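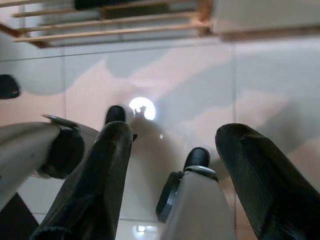

Photo: Tosgate

Dwight Lachance has laid tile floors in Talport for 17 years, and he would like people to stop blaming the grout.

"Grout cracks because something under it moved," he says. "You can rake it out and fill it again, and it will crack in the same place by spring."

Lachance works mostly in older houses on the east side of town, where the subfloor is often plank over joists spaced wider than anyone would build them now. Before he quotes a job he goes into the basement with a tape and a flashlight. He measures the joist span, checks the spacing and looks for notches cut by plumbers. If the floor deflects too much under load, he will not set tile on it until it has been stiffened.

"Ceramic has almost no give. A plank floor has plenty. You have to put something between them that can deal with the difference, and thinset alone can't."

His usual answer is a layer of plywood screwed to the planks, then an uncoupling membrane, then tile. The screws go in on a tight grid and miss the joists on purpose, so that the new layer follows the old one without being pinned to the framing. He leaves a gap at every wall and covers it with the baseboard. Most of the failed floors he is called to look at have no gap at all.

Concrete slabs bring a different set of problems. Lachance tapes a square of plastic to the slab and leaves it for 3 days. If there is moisture under it when he comes back, he does a proper meter test before going any further. He also checks for flatness with a long straightedge, and grinds the high spots before filling the low ones.

"Level and flat are two different things. A garage floor should slope. It should still be flat along the slope."

Large tiles make flatness matter more. A tile 30 centimetres across will ride over a small dip, he says, but a long plank-format tile will rock on it, and the corners will sit proud of their neighbours. For those he uses a heavier mortar and butters the back of every piece. He lifts one in every 5 to check coverage -- a habit he picked up at Lévesque, the contractor where he apprenticed.

On colour he has little to say, except that pale grout in an entryway will be grey within a year. He keeps sample sticks from Plamo in the truck and asks customers to look at them on the floor, in the evening, with the lights on.

Asked what he would change about the trade, Lachance goes back to the basement. Too many quotes, he says, are written from a photo and a room size.

"I turned down a kitchen in October. The owner thought I was trying to sell her a new floor frame. I told her to get somebody else to look at the joists, and call me once they had."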